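Pillow Replacement Intervals in Guest Accommodation
Last updated: Apr 18, 2018

b_oyewole
Members are invited to comment on the draft housekeeping standard for the Brenden residence, specifically Section 4, which concerns the replacement of pillows. 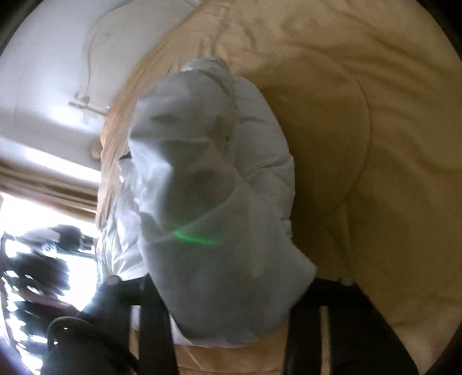

The draft proposes that every pillow be replaced after two years of service, regardless of condition. The residence holds 247 pillows in use and 22 in reserve. The proposed rule would place most of the cost in a single budget year, as 166 of those in use were purchased together. Comments received before the end of June will be considered in the final text.

M.Kapoor
I support a fixed interval. Inspection depends on the judgment of the person making the bed, and our records show that standards differ from floor to floor. A date on the label can be checked by anyone.

jummai_ajayi
I must respectfully disagree with the previous reply. At Danladi House we abandoned the fixed interval. Pillows in rooms let only during the summer were being discarded at the same age as those in rooms occupied all year. We now inspect at each change of guest and remove any pillow that is stained, lumpy or flat.

M.Kapoor
May I ask how "flat" is defined in your procedure? Without a definition, the rule cannot be audited.

jummai_ajayi
The pillow is folded in half on a firm surface and released. If it does not open again without help, it is withdrawn. The test applies to polyester filling only. Feather pillows are assessed by hand, and I accept that this part is less exact.

Musa Olaniyan
Neither position addresses protectors. Section 4 requires a pillowcase but is silent on a washable inner cover. I would ask that one be made mandatory before any interval is settled. The Plura covers we use are laundered monthly and have reduced the number of pillows withdrawn for staining.

b_oyewole
Mr. Olaniyan's point is noted and will be added to the draft as 4.3. Could you state whether the covers affect comfort? Guests have complained of noise from an earlier type.

Musa Olaniyan
The earlier type had a plastic backing. The present covers are woven cotton, and we have received no complaints of that kind.

M.Kapoor
I have no objection to 4.3. I maintain my position on the interval, although I would accept three years where protectors are fitted.

jummai_ajayi
I would still prefer inspection alone. Kindly record my objection to any fixed period.

b_oyewole
Both positions will be recorded. The revised wording of 4.1 will be posted in this thread.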